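Folding Clothes on the Bed, for People Who Have Given Up on Tables

Clear the bed first. Whatever you don't clear will end up folded into something else.

Start with the dark things while your patience holds. Lay the garment lengthwise along the near edge of the mattress, fold it into one long strip, and press out the wrinkles at the ends with your palm. If it has stripes, use them as a guide until they stop cooperating.
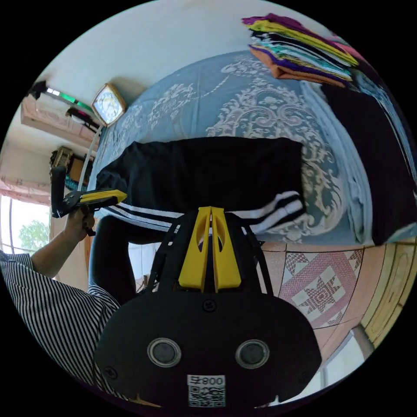

The Mendell Household Letter, No. 7, page 20

Now sort by weight. Denim goes flat, folded edge toward the middle of the bed, and makes a decent base for one big dark top. Two such piles are plenty. A third will lean, and you will spend the evening propping it up.

Bright, thin clothes do better in a row. Stand them close together, layer against layer, so you can pull out the purple one without waking the yellow.
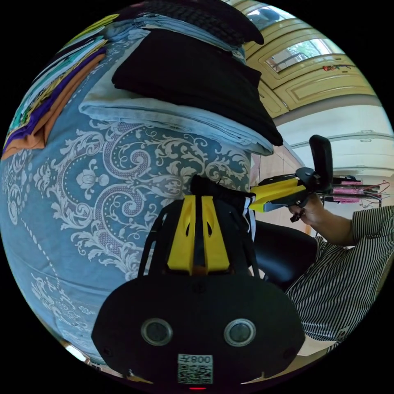 Carry the denim to the closet before anything else, both hands underneath. The row goes last, in short sections. My own record for getting a whole row across the bedroom in one trip dates from 2000, and I had fewer shirts then.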